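COKPORT — Wenar beat Firkex 88-87 in the semi-final of the regional basketball cup, after Isla Niven scored from under the basket with 7 seconds left to play. It was the first time Wenar led since the opening quarter.

Firkex had a lead of 12 points at half-time and still seven points when three minutes remained. Then Wenar changed to a full-court press, and the visitors lost the ball on four of their next five attacks.

"We practised this press the whole of June and it never looked good," said Niven, the Wenar captain, who finished with 31 points and nine rebounds. "Tonight it looked good for three minutes, and this was enough for us."

The hall in Cokport was sold out, with 749 spectators. Many of them had travelled from Firkex in two coaches and they were the louder side for most of the evening.

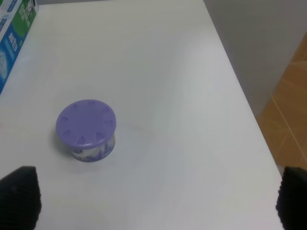 Slow start for the home side

Wenar missed eight of their first ten shots. Their usual point guard was on the bench with a sore ankle, and the passing was slow without her. Firkex used this well. They ran forward after every rebound and scored 16 points from fast breaks before the interval.

The Firkex centre was very strong in this period. She had 19 points at half-time and Wenar tried three different defenders against her, none of them with success. In the second quarter the home coach asked for two time-outs inside ninety seconds, and after the second one the team moved to a zone defence.

The zone closed the middle of the court, but it left space on the wings. Firkex made four three-pointers from the left corner, and the lead grew to 15 points before a late basket by Niven brought it back to 12 at the break, 50-38.

The third quarter was more even. Both teams scored 20 points and both received many fouls. The referees stopped the game for several minutes when the shot clock at the north end did not start again after a substitution. It was repaired at the second attempt, and the players warmed up again with the balls from the practice rack.

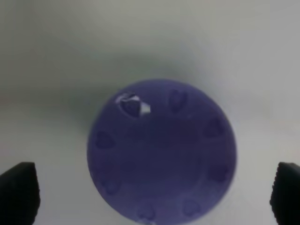

When the game continued, Firkex seemed to have lost some rhythm. They did not score from open play in the first two minutes of the last quarter and got their only points in that time from the free-throw line. Wenar came nearer, to eight points and then to six, but each time the visitors found an answer from distance.

With three minutes left the score was 85-78. The press began here. Niven stole the first inbound pass and scored alone. One minute later she was fouled and made both free throws. A three-pointer from the right side brought Wenar to 85-85, and the noise in the hall was so high that the Firkex coach had to walk on to the court to call her players together for the time-out.

Firkex took the lead again, 87-85, with a difficult jump shot. Niven was fouled at the other end and made only the first of her two free throws. The visitors kept the ball for almost the whole shot clock, but their last attempt hit the front of the ring. Wenar ran, the first shot was blocked, and the ball fell to Niven near the basket.

Firkex had time for one more shot, from behind the half-way line. It went wide.

The defeated coach did not complain about the referees, although one of her starters had to leave with five fouls in the last quarter. "We had the ball and we had the lead," she said. "If you lose from there, you must look at yourself first."

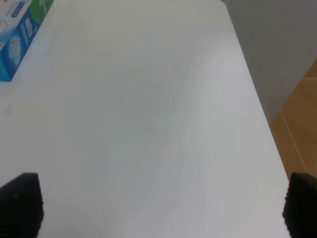
She added that her centre, who played all 40 minutes and ended with 28 points, had asked twice in the second half to stay on the court when a rest was planned. The coach now thinks that a short rest would have been better for the last minutes.

For Wenar, the win means a first final in nine years. They will meet Qiu, who won the other semi-final by 18 points and have not lost a cup match this season. Qiu also won both league meetings between the two teams, the second of them by only three points.

Niven has now scored 371 points in all competitions this season. She has 133 appearances for the club and has never played in a final, as she joined in the summer after the last one.

The point guard is expected to train again before the final, but the club has not decided if she will start. Tickets go on sale at the hall office at 10 am, and season ticket holders can collect theirs one hour before.

Get the match reports by email. Sign up for our free sports newsletter. You can unsubscribe at any time.

Contact the sports desk | Copyright Cokport sports pages, all rights reserved | Back to top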